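The left arm closed on Igor Doležal's sleeve at the end of the afternoon, 34 minutes before the shift was due to finish. It did not hurt him. It held the cloth and pulled, slowly, and he walked round the bench with it until Marlina reached the stop button.

"It was paused," he said.

"It says paused," said Marlina. She turned the screen so he could see.

Anoma Howlader came down from the office with the Dindero manual under her arm. She asked who had been sorting and what job was loaded. Igor told her it was job 13, wires into baskets, same as all week. She wrote that down. Then she asked to see the sleeve, and he held it out. Two threads had come loose at the cuff.

"Run it again," she said. "Hands behind the line."

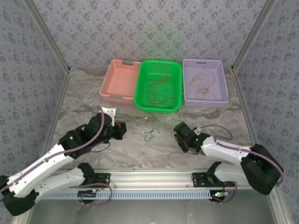

Job 13 had always been dull to watch, and Igor had stopped watching it in the first week. Now he stood with his arms folded and looked at everything. There was wire in the green basket and wire in the lavender one, and nothing in the pink. More strands lay on the marbled table top, with a knotted bundle just below them. The lights on both arms were green.

"What colour were they when it took your arm?" Anoma asked.

He thought about it.

"Green," he said.

She shut the manual and went to phone Zatisum.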